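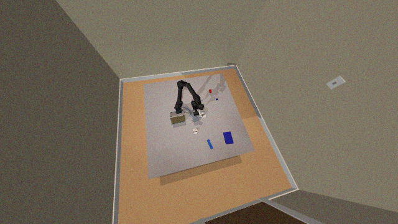 Evaluation of the Trivel Tabletop Simulation Package for Use in the Introductory Robotics Laboratory

Morris Technical College
Department of Engineering Technology
Student Project Report, Spring Term

1. Purpose

The department asked the project team to determine whether Trivel, a simulation package sold by Ularell, could replace part of the bench time now required in the introductory robotics laboratory. The course enrolls more students than the existing benches can serve, and the waiting list for evening sessions has grown each term. This report covers installation, the supplied content, a series of pick-and-place trials, and the cost of adoption. It does not address the Ularell cloud service, which was excluded from the evaluation license.

2. Product Under Review

Trivel is a desktop program supplied with a library of rooms, tables, objects and arm models. The team reviewed version 2 under the 30-day evaluation license. A department license costs $980 per year and covers all machines in one laboratory. Arm models are included in the price, with the exception of two-arm configurations.

The team worked with the arm model listed in the library as Teseo. All trials used the small-room layout, in which the black arm stands on a large gray table with a box close beside its base and several small objects placed around the surface. The objects vary in size, color and shape. They include a red cube, a smaller dark-blue cube, a flat blue plate, a narrow blue bar and a cluster of small white pieces. The team kept this default set so that results could be compared with those of later student groups.

3. Installation

Installation on the laboratory workstations was completed in one afternoon. The license manager required an open network port that the college firewall blocks by default, and the request to open it took longer than the installation itself. Ularell's written instructions do not mention the port. Support answered the team's inquiry the next morning with the correct setting.

The program ran without difficulty on the newer workstations. On the older machines in the back row, shadows had to be turned off to keep motion smooth. This did not affect the behavior of the arm, but it did make depth harder to judge when a student was steering the gripper by hand.

4. Trials

The team recorded 551 trials. Each trial consisted of one attempt to move the gripper to a named object, close on it, lift it and release it at a marked position on the table. Trials were run in two modes: manual control from the keyboard, and scripted control using the Trivel command set.

Scripted control was the more consistent of the two. Once a script was correct for the red cube, it could be adapted to the dark-blue cube by changing the target position and the closing width. The flat plate caused the most failures in both modes. When the gripper approached from directly overhead, the fingers tended to close above the plate or press it against the table, at which point the contact solver sometimes pushed the plate sideways. The bar could be lifted reliably only when the wrist was first turned to match its angle.

The small white pieces were treated separately. Picking a single piece out of the cluster disturbed its neighbors in most attempts, and the team does not recommend this task for a first assignment. It may be suitable for the second-year course.

5. Documentation and Support

The command reference is complete and searchable. The tutorials are weaker. The third tutorial refers to menu items from the earlier version, and the lesson on camera placement stops before the example is finished. A student with no programming experience would need a printed supplement. The team has drafted one, and it is attached as Appendix B.

6. Limitations

Trivel does not model cable drag, worn gripper pads or a table that is slightly out of level, all of which affect the laboratory's physical arms. The team did not compare simulated results with bench results. Students should not be certified on the physical equipment on the basis of simulated work alone.

7. Recommendation

The team recommends that the department purchase one license for a single academic year and assign the first two laboratory exercises in simulation. The older workstations should be used for script writing only. The plate exercise should be held back until students have covered approach angles. Renewal should depend on a comparison of bench performance between sections, with the data collected by the laboratory office in the usual format.

Appendix A: Trial log
Appendix B: Supplement to the Trivel tutorials
Appendix C: Network settings for the license manager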